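Building at Home, Session 4: Setting Up a Two-Arm Table

Handout for the evening group at the Taltholm shared workshop. Notes by Jarrah McAlister

Welcome back, everyone! Last time we got as far as power and wiring, and several of you went home itching to make something move, so tonight we finally talk about the table (a duller subject than grippers, I know, but bear with me).

Start with the bases. Both go along the back edge, far enough apart that the arms can meet over the middle without knocking elbows. Bolt them down before you run a single cable. Edgars Eglītis clamped his for the Curley build, meaning to bolt them later, and spent most of July redoing his calibration – he has kindly let me tell you so.

Next, your objects. Pick things from around the house that ask for different grips: something round, something boxy, something with a handle. Drawers are wonderful practice, and a bar handle is much kinder to a beginner than a knob. Turn the cabinet a little, too, so your program doesn't learn to expect everything square to the table.
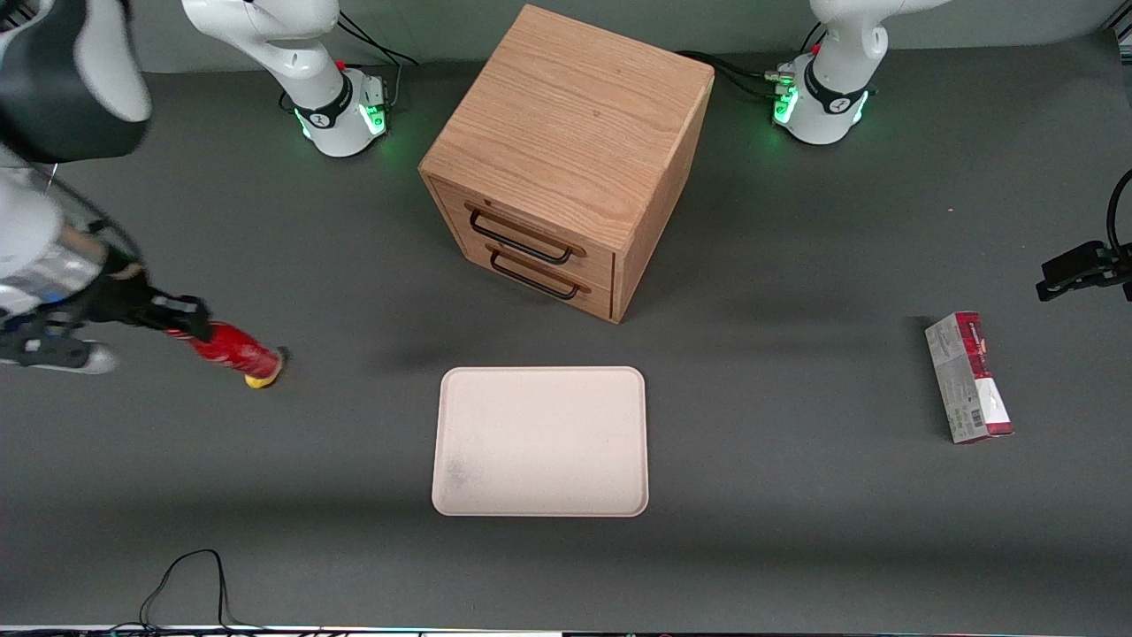
Fig. 1. Two-arm table with drawer cabinet, tray and carton; right arm holding the red can.

For next session, please run 26 slow pick-and-place moves with one arm only, and write down every miss. Keep the speed at the lowest setting and one hand near the stop button. Plotwood offcuts are on the shelf by the door if you need a base board.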